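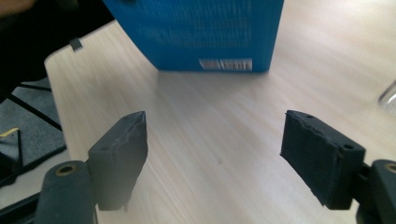

Tips for folding club (and for your own airing cupboard)

I help run the after-school robotics club at Trestcombe, and this term we've gone domestic. The students are teaching a machine to fold cloths, which means a lot of folding by hand first, with the grippers on, over and over, so it has something to learn from. I've picked up more about laundry in one February than in all my years of owning a tea towel, and quite a few people have asked me to write the tips down. So, in no particular order (I did try to put them in order, and gave up)...

Choose a cloth with two different sides. We started with plain white ones and spent half our time arguing over which way up they were. One colour on top and another underneath and you can see a bad fold from the other side of the room. Same goes at home, by the way! If you're teaching little ones to fold, give them the two-tone cloths and keep the plain ones for yourself.

Iron it once before the first go, then leave the iron alone. A cloth straight from the packet has sharp creases in it and wants to go back the way it came. A quick press gets rid of those. After that a few soft wrinkles do no harm, and you want some anyway, as nobody's washing comes out of the basket flat.

Pinch the hem, never the middle. The hem is thicker and gives you something to hold. If you grab a single layer half way along, it slides out or you end up with a little tent. With the grippers we go in low, tips nearly touching the table, close slowly, and lift a finger's width before pulling. I do my pillowcases like that now and they're much neater. 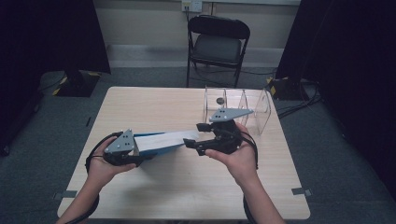
Keep one end still while the other one moves. Beginners want to do everything with both hands at once, and the whole thing goes round like a steering wheel. Hold the left, bring the right across, let go, smooth, swap. It sounds slow and it is slow, but you get a repeatable fold out of it, and the Plonbridge team (who are lovely, and who beat us last year) fold at the pace of a sleepy tortoise.

Sort your cables before you start. Run them back along the forearm and leave enough slack to bend your elbow properly. Too tight and you'll feel a tug every time you reach; too loose and they'll trail over the cloth and spoil the fold. Hair ties work as well as the proper straps, and they come off without scissors.

Wipe the table down. Crumbs, bits of eraser, the odd blob of glue from the club before us – all of it catches on fabric. A barely damp microfibre cloth, then a dry one. Don't use spray polish, whatever you do! We did, and the cloth shot about like a curling stone for the rest of the afternoon.

Put tape on the floor where the table goes. Ours gets pushed about by everyone who uses the room and I used to waste ages getting it back to the same spot. Low-tack tape if you can find it, and on carpet press it down with the back of a spoon. I do this at home for the Christmas tree too.

Do short goes. Our target was 100 good folds before half-term and we got to 82, which I'm very pleased with, but the ones done late in the session were noticeably scruffier. Two people sharing one pair of grippers is ideal. One folds, one watches and keeps the tally, then you swap before anybody's wrists start complaining.

Give the project a name. Ours is Udow, which started life as a typing mistake in the sign-up sheet and stuck. The rival group within the club called theirs Hayat and made badges. It's silly, but they turn up on time now.

Keep your bad folds. I was deleting ours until one of the students pointed out that we had no record of what we'd been doing wrong. Now they go in a separate folder with a word or two in the name, such as "twisted" or "dropped corner", and we have a look through before each session.

Wash the practice cloths every couple of weeks, on a cool wash with no fabric softener. Softener makes them slippery, and you'll have to learn your grip all over again. Line dry if the weather lets you, and give them a good snap before you peg them out.

Next month we're moving on to socks. If you've got a reliable way of pairing them, please put it in the comments, I'd love to pinch it.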